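Reset rules between folding episodes – how strict are you?
Prendbridge Community Boards > Bimanual Cells > Good Practice

marlowe_bench
Hi all, long post, sorry in advance. We're rewriting the house rules for our two-arm garment cell and I'd love to hear how other people handle the reset between episodes. Our current sheet is one page and says "lay garment flat, hood to the rear, arms home, start." That was fine when two of us were doing everything. There are 5 operators now, and each one has a slightly different idea of what "flat" means.

I went through 203 episodes last week with a big pot of coffee, and the starting positions are all over the place. Sleeves are the worst of it. Some people square them up beautifully, some let one run off the front of the table and hit record.
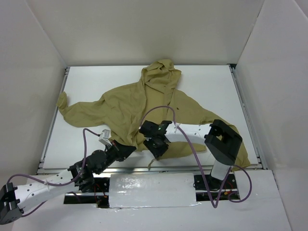 My own feeling is that a sleeve over the front rail ought to be allowed, as long as the operator ticks a box for it in the log. Clothes don't land neatly in real life and I'd hate to train on nothing but tidy ones. But I can see the argument the other way, so please, talk me out of it if you think I'm wrong!

tinplate
Gently disagreeing with you here. I'm all for messy starts, but I don't want cloth hanging over a rail where it can get near cables or the arm bases. We had a drawstring wrap itself around a connector in February and lost an afternoon to it. Our rule is that everything starts inside the rails, and you get your variety from wrinkles, rotation and how the hood is bunched.

quillfeather703
Seconding tinplate on the cables. Whatever you decide about sleeves, put a cable check in the reset – move both arms through their full reach, slowly, and watch that the slack stays clear of the table edge. We do it at the start of every shift and again after anyone touches a tie.

marlowe_bench
The cable check is going in tonight, thank you. I'm still not sold on keeping everything inside the rails. If the policy never sees an overhang, what does it do the first time it drags a sleeve off the front by itself?

ODonnell_knits
Could you do both? At Ngubane we split ours into two sets, "contained" and "overhang." The overhang set runs at reduced speed with a second person at the stop button. Out of 3846 episodes so far the split has cost us very little time, and the labels are a lot cleaner than a tick box people forget.

tinplate
I could live with that. Reduced speed was the bit I was missing.

quillfeather703
Same, though please write down what counts as overhang. Is a cuff resting on the rail in or out? We argued over that one for most of a lunch break.

marlowe_bench
Out, I think? Let me draft it and post the wording here before anyone signs it.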